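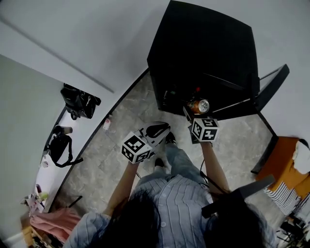
Photo: Kgomotso Potgieter

A Short Walk After Lunch: Does It Help With Afternoon Training?

Project report, Ritstead College, Sport and Health course
Submitted Thu 4 April

1. Background

Many students in our course train in the late afternoon, after a long day of sitting. In my own group I often heard the complaint that the legs feel heavy and the first part of the training is wasted. Our teacher asked us to choose a small question from daily life, and I chose this one. I wanted to know if an easy walk after lunch changes how a person feels at the start of training some hours later.

I did not try to measure fitness. For this my project is too short, and I also do not have the equipment.

2. Participants and method

Thirteen students took part. All of them already trained regularly at the Billey sports hall in Trasthorpe, so nobody had to begin a new sport for the project. They did running, basketball or general strength work, and I asked them to keep their usual program.

The project lasted two weeks. In the first week the participants spent the lunch break as they normally do, which for most of them means sitting in the canteen. In the second week they walked one lap of the 400-meter path behind the college after eating. The speed was free. I asked them only to walk so that they can still talk with a friend.

Before every training the participants wrote down a score for energy and a score for stiffness in the legs. They used the paper form which we know from the Strebel handbook in our second semester, with small changes in the wording. They could also write a comment.

3. Results

In the walking week most participants gave themselves a better score for stiffness than in the week before. The difference was small but it appeared in all the sports. The runners noticed it the most. One of them wrote: "I needed less time until it felt normal."

For energy I could not find a clear difference. The scores went up and down from day to day, and I think that sleep and the amount of homework had a bigger influence. Several participants had a math test in the second week and wrote this in the comments.

Some forms were not complete. When a score was missing, I left out that day for that person in both weeks – otherwise the comparison is not fair.

4. Discussion

There are weak points in this project. Everybody had the sitting week first and the walking week second, so I cannot say if the order played a role. It was also warmer in the second week. And the participants knew what I was hoping to find, which can change the answer of a friendly person.

Still, I find the result for stiffness interesting. One lap is a very short distance, and I had expected that it is not enough to feel anything.

5. Further work

I would like to repeat the project in August, when the preseason training starts, with half of the participants walking first and the other half sitting first. A longer walk should also be tested. Several participants told me they have continued with the lap after lunch, and I will ask them for their forms again if they agree.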